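4.2 Equipment planning from simulated trials

The purchase list for the Rernen site was drawn up before any hardware was ordered. Kauppinen had set aside a fixed amount for one arm, one gripper and the fixtures around it, and the open question was how to divide that amount. We ran the counter tasks in simulation first and used the results to decide which items to buy, which to rent and which to put off until the second budget year.

Two grippers were on the shortlist. The Retine is a parallel two-finger unit with a wide opening. The Iltance has a shorter opening and costs less, but it needs a separate controller that takes up a slot in the cabinet. Each was entered in the planning sheet with its purchase price, spare fingers, mounting plate and expected service hours. Shipping was kept on its own line – suppliers quoted it in different ways and it could not be compared otherwise.

The simulated set contained 3246 trials. Of these, 391 ended early when the arm reached a joint limit, and they were left out of the cost estimate. Figure 6 gives two wrist views of the counter setup.
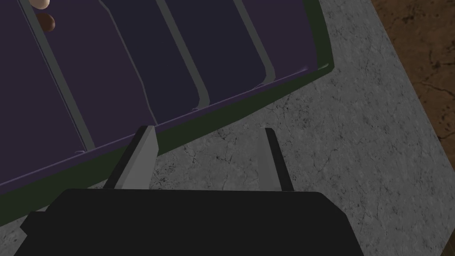
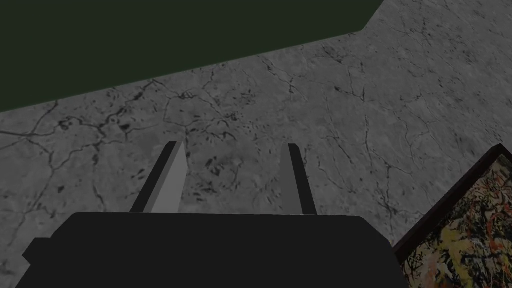 Figure 6. Wrist views in simulation, with both fingers in view over the gray counter surface.

Rernen, October

The planning sheet was revised after the trials were reviewed. Three lines changed. The wide-opening gripper was moved from rental to purchase, with 200 service hours allowed before the first finger change. The second camera was dropped from the first order. Money for trays and other counter fixtures was raised, as the first draft had treated them as office supplies and given them almost nothing.

We also looked at how many trials a smaller study would have needed to reach the same purchase list. Using random subsets, the ranking of the two grippers stopped changing at 113 trials. The estimate of finger wear took longer to settle and was still moving slightly at the full count. A group that only has to pick between two products could therefore run a much shorter study than ours. A group that has to budget for spares should plan on the longer one.

Simulation did not help with every line. Floor anchors, cable runs and the safety fence had to be priced from site visits, and the fence quote came in above the first estimate. We kept a reserve for these items and did not release it until the electrical work had been signed off.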